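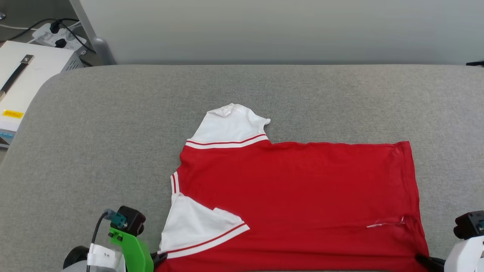
Ticket: Folding station stops mid-cycle on jerseys
Site: Lollton returns room
Opened by: Felicja Rutkowska
Assigned to: Mehrangiz Hosseinzadeh, Rendon support
Opened: September 21, 2023
Status: Open, workaround in place

Felicja wrote:

Hello Mehrangiz, and thank you again for being so patient with us on the phone! I promised to put everything in writing, so here goes. The station handles plain tees beautifully, and I have grown rather fond of it. With the red sports tops (the slippery ones with striped trim) it picks the shirt up, moves it a little, and then stops with error 40, "edge not found." I press resume and sometimes it carries on, and sometimes it puts everything down in a heap and waits for me.

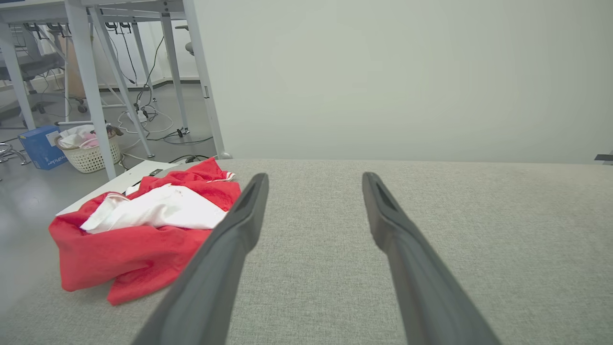
Red fabric and a white cloth on the table, seen from the wrist camera.

I have restarted the station, wiped the camera covers and tried the other table height. No change. It may help to know that we switched from Andeck bins to mixed baskets in June, so the jerseys now come through in between everything else.

Mehrangiz wrote:

Hi Felicja, what a lovely clear report, thank you. Error 40 means the software has lost track of the hem. My first guess is the trim, as a stripe can look very much like an edge to it. Could you raise the hold time from 300 to 2000 milliseconds under Garment Settings, and run the same top again from a full lift?

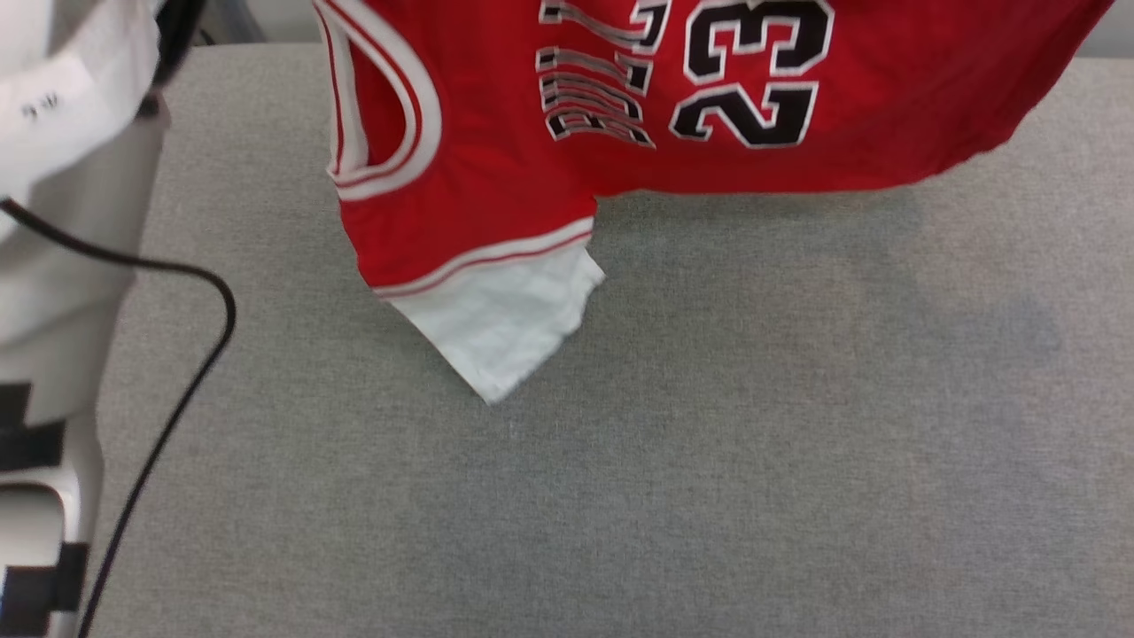
Please let it hang for the whole hold before you touch resume, even if it feels like forever. Then send me the log and tell me which step it stopped on.

Felicja wrote:

Done, and it's better! It got through 2 jerseys by itself and stopped on the next one, at the sleeve step. Log attached. I should also say, since you asked how the team is getting on, that my shoulders are so much happier than when we folded all day at the Amini site. But the job is different now. I listen for the beep all shift, and it's hard to get properly into the inspection work when I keep hopping up. If the station could set a problem shirt aside and go on to the next one, I think we would all breathe easier.

Mehrangiz wrote:

That is really useful, and I've put the set-aside idea in as its own request with your words in it. Please keep the hold at 2000 for jerseys and leave tees at 300. I'm going through the sleeve step in your log now and will write back on this ticket.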